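Ticket 3282: Streaming counts for Kitov missing from label dashboard

Product: Jistico royalty and chart reporting
Opened by: Ravindra Jaiswal, Godanum
Assigned to: Bartosz Wilczyńska, Jistico support
Priority: High
Status: Resolved

Problem as reported

The band Kitov released their second album, "Pant", in December. The dashboard shows sales for the physical edition and the full-album download, but the streaming column is zero for every track except the title track. The label needs the combined figure for a certification claim. The distributor's own statement shows streams for all 12 tracks, so the plays exist somewhere.

I have logged out and back in, cleared the browser cache and tried a second account with admin rights. Same result each time. The export to spreadsheet has the same zeros.

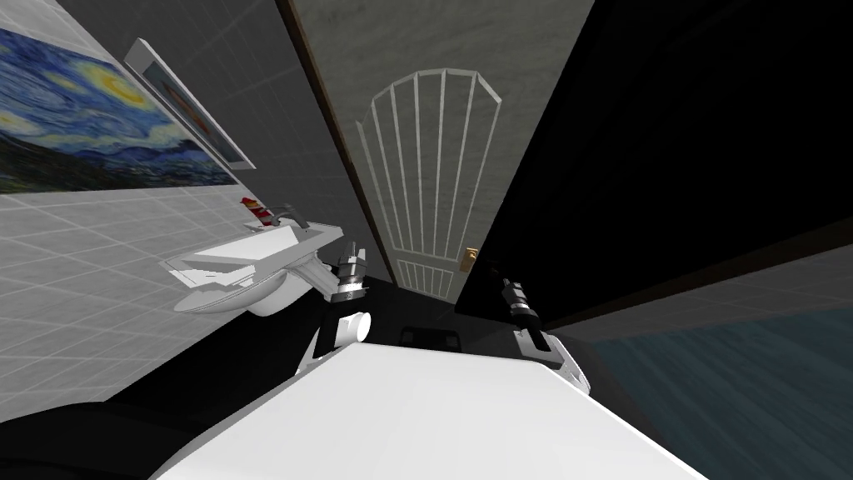
Step 1: Check the feed

Bartosz: The distributor file arrived every night with no gaps. I opened the most recent one and the streams are in it. The import job finished without errors, but its log has a warning I don't like: "37 rows held, no matching recording." Held rows are kept in a side table and are not shown on the dashboard. That would explain the zeros.

Ravindra, can you tell me if the recording codes were changed at any point before release? I mean the code for each track, not the barcode for the album.

Step 2: Compare the recording codes

Ravindra: Yes, they were. The album was remastered late and the plant asked for new codes. I updated them in our catalog sheet and sent the sheet to the distributor. The title track had already gone out as a single, so it kept its old code.

Bartosz: Then we have a mismatch. Your catalog in Jistico still has the first set of codes. The distributor is sending the second set. The title track matches because it never changed.

Physical sales are matched on the barcode, and so are full-album downloads, so those were never affected.

Step 3: Upload the corrected catalog

Ravindra: Uploaded the new sheet under Catalog > Import. It was rejected with "duplicate title for artist." I tried it again with the old entries set to inactive and got the same message.

Bartosz: Please don't delete the old entries. The pre-order history is attached to them and it does not come back. The import page treats inactive titles as live when it checks for duplicates. That is a known fault on our side and I have added your ticket to it. Use Catalog > Edit recording > Add alternate code instead. It has to be done one track at a time.
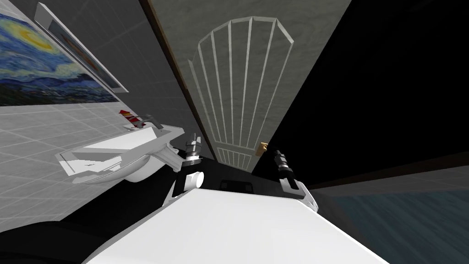 Ravindra: Done for all the tracks apart from the single. One thing to note for whoever writes the help page - the code field does not accept hyphens, but the distributor's sheet has them. I got "invalid code" until I took them out. The message could say so.

Bartosz: Agreed, passed on.

Step 4: Release the held rows

Bartosz: I ran the held rows again on 27th January. All of them matched except one, which belongs to a live version of the fourth track. It was on the Japanese edition only and is not in your catalog at all. Do you want it counted with the album?

Ravindra: No, leave it out. That edition is licensed to another company and they report it themselves. It had 890 streams in the last file, so it won't change anything for us.

Bartosz: Left as held, with a note so it doesn't get picked up later. The dashboard total refreshes overnight. The weekly chart report is built from a saved copy, so you will have to press Rebuild on each week back to the release date. Start with the oldest week, or the running total will be wrong.

Step 5: Confirm

Ravindra: Streaming figures are in for the whole album and they agree with the distributor's statement. I rebuilt the weekly reports in order. The second week took two attempts - the first one timed out, the second went through. The export is also correct now and I have sent it with the certification form.

Still open from my side: the duplicate title error. We have a reissue coming and I don't want to enter alternate codes by hand again.

Bartosz: That stays open under the main fault record and you are on the notification list. Closing this one.

Related tickets
Alternate code not saved after session timeout
Pre-order sales counted in the wrong week
How to leave a licensed edition out of album totals
Weekly chart report shows last month's figures
Distributor file arrives but import does not start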